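Carroll House open day

The winter open day at Carroll House was on Fri 10 December, and 77 people signed in at the front door. I went with the local history group, who had been promised the upper rooms as well as the ground floor.

The house was built for a family of cloth merchants and later used as offices. It has been under repair since August of last year. Róisín Noonan, the project manager, took the first party round at half past ten. She began in the hall, where the plaster ceiling has been cleaned and the old gas fittings left in place. The staircase was closed for a time in the autumn when two of the treads were found to be rotten. Both have been replaced, and the handrail is next.

Most of the questions on the first floor were about heating. The old boiler could not be saved and the new system runs from the yard, with the pipes laid under the passage. Some of our group felt the radiators were too modern. I thought they were fine, and the rooms were comfortable enough to take a coat off. 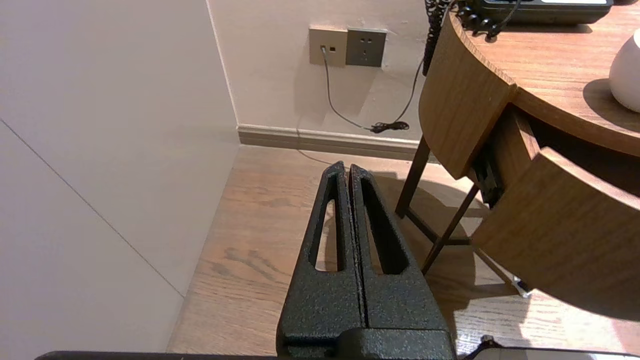 The windows have taken up more of the budget than anything else. There are 33 of them, and all but four needed work to the frames. The sashes were taken out one side of the house at a time and repaired in a workshop across the river, then hung again with new cords. A few panes of old glass survive on the north side – you can tell by the ripple when you move your head.

After the tour there was tea in the kitchen and a display of papers from the attic. The best of these was a household account book with 159 pages, nearly all of them filled. It lists candles, coal, wages and a surprising amount of mustard. The book will go to the county archive once it has been copied.

The garden was too wet to walk round. The wall along the lane is still propped up and will not be rebuilt until the ground dries out. Parking is poor, so the bus is the better choice – the 91 stops at the end of the lane.

The next open day will be announced on the noticeboard by the gate. Entry is free, but places on the upstairs tour have to be booked.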